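Looking after the bin picking cell, a thread by Yayra Sowah
I said I'd write up how we keep our KUKA bin picking cell going, so this is me doing it in between other jobs. Bit long, sorry. Mute me if robot cables aren't your thing.
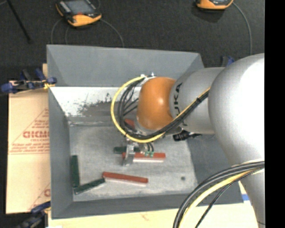
1/ The cable loop
Start with the cables, because that's what I spend most of my time on. The yellow one and the black bundle leave the top of the orange wrist, swing out in a big loop and come back up over the grey part of the arm. People see that loop and want to tidy it. Please don't! The wrist needs that slack when it turns right over, and if you pull it in snug you'll be buying a new cable by the end of the month. I know this from paying for one.

2/
How big should the loop be? I don't have a formula. I put the arm in teach mode, jog the last axis slowly to one end, stop, look, then jog it all the way to the other. At neither end should anything go tight or drag across the shell. Then I do the same with the wrist bent, and that's where it usually catches you out. It takes ages the first time and a few minutes once you know your own arm.

3/
Cable ties. There's a tie where the bundle climbs back up towards the big link, and I've got opinions about it. Tight enough that the bundle can't creep, loose enough that you can twist a single cable between your fingers. Cut the tail flush and then run your thumb over it. If it scratches you it'll scratch a cable jacket a few thousand times a day.

4/
Kamil Sýkora (who taught me most of this) swears by hook and loop straps and thinks ties are for people who never have to take anything apart. He has a point. I still use ties near the wrist and straps further back, and we've agreed to stop discussing it at lunch.

5/ The thin wires
The thin dark ones that fan out inside the loop are the ones that worry me. The fat cables will put up with a lot. A thin wire breaks inside its jacket and looks perfectly fine from outside, and then you get a signal that drops out only when the arm is in one particular pose. We lost most of an October afternoon to exactly that. I'd checked the program, the controller, the input card, everything except the wire I could have wiggled with one finger.

6/
So now the wiggle test goes first. Arm stopped, drives off, somebody watching the input screen, me gently bending each thin wire a bit at a time from the wrist back. If the input flickers, you've found it. Cheapest test we have.

7/ The gripper
Next, the gripper. Metal fingers, so they don't wear quickly, but they do get knocked, and a finger that's had a proper whack against the bin wall can be out by a hair and still look straight. I lay a steel rule down the side of each finger and look for light. Then I nip up the screws. If one of them turns more than a touch, I take it out, clean it, and put a dab of threadlocker on before it goes back.

8/
Little green connectors next to the gripper: push each one in, give it a tug, move on. If you ever take them off, mark them first. I once swapped two round by mistake (different cell, years ago, still blushing) and spent a whole coffee break wondering why open meant close.

9/ The bin
Our bin is clamped down, blue and black clamps, and they matter more than anything in the program. The arm only knows where the bin was when we taught it. If the bin slides by the width of a pencil line, the picks near the walls go wrong first and the ones in the middle carry on as if nothing's happened, and that fools everyone.

10/
My clamp check is boring. Hand on each one, try to move the bin, not the clamp. If the bin shifts at all, undo, push the bin back to its corner, do up again, then run the wall picks at slow speed before you let it go on its own. Arif Osman asked why I don't just screw the bin down for good. Because we swap bins, Arif! We had 3 different ones through here last winter.

11/
Wipe the floor of the bin. Ours is scratched and patchy and has whitish marks on it, and there's a dark scuffed bit on the white band at the back. Scratches I leave alone. Grit I don't, because a block sitting on a crumb of something is tilted, and a tilted block gets picked badly. Dry cloth first, damp cloth second, then leave it to dry before you put the blocks back.

12/
We test with long thin blocks, red and green. After any work on the cell I do a run with them lying every which way: some nearly flat along the front, one up against the side, a couple with their ends touching. Touching ends are the nasty case. If the gripper can separate those without shoving one up the wall, I'm happy.

13/ The numbers
I log every test run in a notebook that lives on the shelf by the controller. The last long one was 286 picks with 4 misses, and all 4 were blocks against a side wall. That pointed me straight at the clamps and yes, one had eased off. Did it up, repeated the wall picks, no misses. I don't care much about the total, I care about where the misses are, so write down the where.

14/ Handhelds
Keep your handheld units out of reach of the arm, and keep their leads out too. We have orange and black ones, and the floor behind the bin is where things tend to get put down. Look at the leads before you start a run, especially any that go behind the arm where you can't follow them by eye. Walk round and check. I've got the habit of saying "leads" out loud. Yoga Liem does it as well now and I'm quite proud.

15/ Second bundle
There's another cable bundle low down that people forget: thick black and grey ones, with a yellow one along the inside. It gets less bending than the wrist loop but it's closer to feet, elbows and brooms. I look for flat spots and shiny patches. A shiny patch means it's rubbing on something, so find the something before you wrap it in anything.

16/ How often
Since a few of you asked in replies, my rota:
Every shift: leads, clamps, quick look at the loop.
Every 7 days: wiggle test, gripper screws, connectors, wipe the bin.
Every month: full jog to both ends of the wrist, new ties if the old ones look chalky, back up the program.

17/
On backups – name them so that a tired person can pick the right one. We had a folder at Stakbridge with "final", "final2" and "final_use_this" in it, and Cletus Wojcik loaded the wrong one and the arm set off for a bin position we'd given up months before. It was at slow speed with his thumb ready, so no harm done. Date first in the name, then what changed. That's all it needs.

18/
Which brings me to the bit I'd put on a T-shirt. Slow speed after every change. Moved a clamp? Slow. New tie? Slow. Only wiped the bin? Still slow, because you had your hands in there and you may have nudged something. Two slow cycles cost me less time than making the tea.

19/
Somebody asked what spares I keep. One set of gripper fingers, a bag of connectors, a made-up length of the thin wire with ends already on, ties in two sizes, and one spare clamp. The spare clamp gets borrowed constantly. If you have ours, Arif, it's got a Y scratched on the handle.

20/
Next time I'll do how we re-teach the bin corners after a swap, as I've changed my mind about the order and want to try it a few more times first. If you run something similar and do your cable loop differently, tell me how, and post a photo if you're allowed.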